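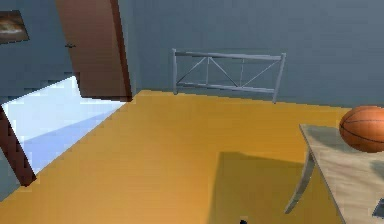
Choosing a floor colour you'll still like in ten years

Start with the floor! I say this to everyone who asks me about decorating, and most of them have already bought the wall paint by the time they ask. The floor is the biggest block of colour in any room and the hardest to change once the furniture is in, so it deserves first pick.

I love a warm floor. Amber, honey, ochre, even a proper marmalade orange if you're feeling brave. With a cool blue-grey on the walls, a floor like that glows, and a reddish-brown wooden door sits very happily between the two. But warm colours are stronger on a floor than they look on a card, so it pays to go slowly at the start.

What you'll need

Tester pots in three or four shades
Lining paper or old cardboard
Masking tape
A notebook
Floor paint, primer and a long-handled roller
Sugar soap and a bucket
Fine sandpaper

Step 1. Look at what's staying

Write down everything you don't plan to change: doors, skirting, the sofa, the big rug from your aunt. Note whether each one leans warm or cool. If you can't tell, hold a sheet of plain white paper next to it and the answer usually jumps out at you.

Step 2. Paint big samples

Little squares are no use at all. Paint pieces of card at least 45 cm across, give them two coats, and leave a white border so the old floor doesn't confuse your eye. Write the name of the shade on the back (I once fell madly in love with a yellow and had no idea which pot it came from).

Step 3. Put them on the floor

Flat on the floor, please, and not propped against the wall. Light falls on a floor quite differently. Try one card by the window and one in the darkest corner, then look at breakfast, mid-afternoon and after dark with the lamps on. My friend Nafula Khaemba kept hers down for 14 days and moved them every time she hoovered. Her favourite on the first morning came last in the end!

Step 4. Check the view from the next room

Open the door and stand in the hallway. You'll see the two floors together every day, so they need to get along. They don't have to match. A shade that shares a bit of yellow or a bit of red with its neighbour will do nicely.

Step 5. Clean, sand, prime

Wash the floor with sugar soap, rinse it twice and let it dry fully. Sand lightly until the shine has gone, vacuum up every speck, and prime. Bare boards drink primer, so buy more than you think.

Step 6. Paint towards the door

Begin in the far corner and work back to your way out. Thin coats are best. Follow the drying time on your tin, and wear clean socks for the second coat.

Step 7. Wait before the furniture goes back

Floor paint can feel dry long before it is hard. Give it the full curing time on the tin, and stick felt pads under chair legs before you carry anything in. Rugs go down last of all.

If you have paint left over, decant it into a jam jar, label it with the shade and the room, and keep it somewhere frost-free for touch-ups.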